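Notebook, June, gripper-view grasp planner (Fiscombe branch)

Carrying on from the morning entry. Pink box on the bed, red cloth-wrapped item inside it, chargers and remotes to the right.

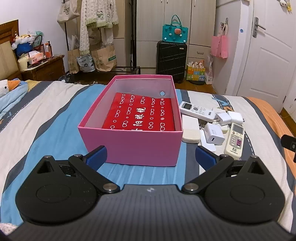

Where the planner is at

Okay, so the short version for King-fai (Chang, since both of you read this, and Tsang can skip down to the segmentation bit): the new wrist-view planner runs end to end on the hand-held recordings, and it has opinions about boxes that I don't share.

The job I gave it is dead simple. Given a view from the gripper with a prompt, spit out a grasp point, a closing direction and a width. Prompt was "put the remote in the box". What I want back is a grasp on one of the remotes and then a place target somewhere over the opening of the box. What I got on the first go was a grasp on the box. Second go, also the box. I changed the wording to "pick up the white remote" and it gave me the near wall of the box again, with a lovely confident score, thank you very much.

I spent a good chunk of time before lunch thinking it was the language side. It isn't! I swapped the prompt out for an empty string and the top candidate hardly moved. So the score is being swamped by something that doesn't read the prompt at all, and my money's on the reach prior. The box is sitting smack between the blue fingertips, and the prior loves anything between the fingertips. Fair enough on most of our data, where the person holding the gripper is already going for the thing. Not much use when they're hovering over the container and the thing they want is off to the side.

Turned the prior weight down from 5 to 2 in the config. Now the remotes show up in the top candidates, which is progress, but so does the orange beak on the plush toy over on the left. I have no idea why it's so keen on the beak. Leaving that one for someone with more patience (hint, Tsang).

Masks and the charger pile

This is the part that ate the afternoon. The electronics to the right of the box are a proper stress test for the segmenter. Nearly everything in there is white or cream, it's all close together, there's dark cable wandering between the pieces, and the duvet under it is striped in white, light blue, navy and orange. I couldn't have made it nastier if I'd tried.

What comes out, at default threshold:

TCL remote, the diagonal one: clean mask, good edges. The little LCD screen gets its own mask as well, which we should be merging into the parent and aren't.

Second white remote, lower right: mostly fine. The coloured buttons knock a couple of holes in it. Hole filling sorts that out.

Cream remote lying face down: this is the bad one. No buttons showing, so the labeller calls it "power bank", then "soap", then on one run "box", which I'm sure did wonders for my box problem. Geometry's okay though. If we only want something graspable, the mask would do.

Square charger: gets fused with the small white device underneath it. One blob. The USB-C port shows up inside the blob as a speck that I'm filtering on area anyway. Depth would pull the two apart in a second, but there's no depth on these recordings and I'm not going to pretend there is.

Charger with the folding prongs: good mask, terrible grasp. The planner wants to close across the prongs.

Cable: comes out in bits, as always. I'm treating the bits as obstacles for now and padding them a little. That kills a few decent grasps on the chargers and I can live with it.

Tried the Mak post-filter (the one that rejects any mask whose outline runs along a long straight edge in the background) to get rid of false objects made out of duvet stripes. It does clear out the stripes. It also ate the cream remote, straight edges and all, so it's off again. I reckon the right move is to only apply it when both sides of the edge match the stripe colours, but that feels like writing code for one duvet, eh.

The box as a place target

Better news over here. Once the box stopped winning the grasp contest, it turned out to be a really nice place target. The walls inside are pale and the outside is pink, so the rim comes through clearly and the opening polygon fits well. I'm shrinking the polygon by 30 mm on every side before sampling a release point, using the scale from the fingertips, and that keeps the drop point off the walls.

Two things to fix. The first is that the free-space check thinks the box is full. The red cloth-wrapped item takes up the middle of it, and the printed pattern (little white eyeglass shapes, circles, the characters 润眼镜) gives so much texture that the checker treats it as lots of small objects instead of one soft lump. I've put in a rule that merges masks sharing a background colour inside a container polygon. Works here. Haven't run it across the rest of the set.

Second, the small round metal button on the inside of the far wall. Our keypoint picker grabbed that as the place target once! Tiny, shiny, high contrast, dead centre of its little search window, so I can see how it got there. I've masked container walls out of the keypoint search and it hasn't come back.

Self-mask

Short note on this so I don't forget it again. The self-mask covers the gripper body, the arms and the pads, but it was drawn before the fingertips were blue, so the tips are treated as part of the world. That means two blue "objects" permanently next to whatever you're trying to pick. Redrew it with the tips included and grew it by 3 pixels. I also hadn't covered the black mount piece at the far right edge, so that's in now too. The silver pivot screws had been giving us stray highlights outside the old outline, and growing the mask took care of those.

The new mask is in the Sasdale config folder under the same name as the old one. Pull before you run anything or you'll be comparing apples to pivot screws.

Background stuff

I'd half expected trouble from the rest of the room, what with the clothes rack, the suitcase and all the bags on the floor, but the bed-surface crop deals with most of it. The nightstand pile is the exception when I loosen the crop. The tissue box and the orange-capped bottle are perfectly good objects, they're just not on the bed. Keeping the crop tight for now and I'll ask Chang whether the Troltance people need off-surface objects at all. If they do, we need a surface test that isn't me typing in a rectangle.

To do, in whatever order

Make the reach prior depend on the prompt, or drop it whenever a container is between the fingertips. I'd rather the first one. Chang, shout if you've already got a branch.

Parent merging for screens and buttons.

Prong handling: penalize closing across thin parts.

Run the container merge rule on the full set and look at what breaks.

The beak.

Config is pushed. I left the viewer running on the shared machine with the candidate overlay switched on, so flip through it before you close it down. The fused charger blob is candidate 5 if anyone wants a look.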